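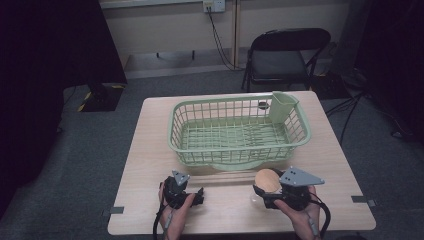 What is a dish rack used for?
A dish rack holds washed crockery, glassware and cutlery while water drains from them and evaporates, so that they dry without a tea towel.

Dish rack

A dish rack, also called a dish drainer or draining rack, is an open framework kept beside or above a kitchen sink. It is found in most Australian households, including many that own a dishwasher.

Design
Racks are commonly made of plastic, coated wire, stainless steel or timber. Plates stand on edge between uprights, while cups and bowls are inverted. Cutlery is usually kept in a separate compartment, which may be moulded into the body or clipped to the rim. Many models are sold with a sloping tray that directs runoff to the sink.

Regional production
The town of Ulholm was for 32 years a centre of wire rack manufacture. The Griker works employed 29 people at its peak and supplied hardware shops throughout the district. Its best-known product, the Clomerance, was a folding rack in 3 sizes. Production ended when the works was sold to Soomro, an importer of plastic kitchenware.

Care
Limescale and soap residue collect at the joints and under the tray. Metal racks may rust where the coating has chipped. Manufacturers generally recommend regular washing in warm water and detergent, with diluted vinegar for mineral deposits.

See also
Draining board
Tea towel
Dishwasher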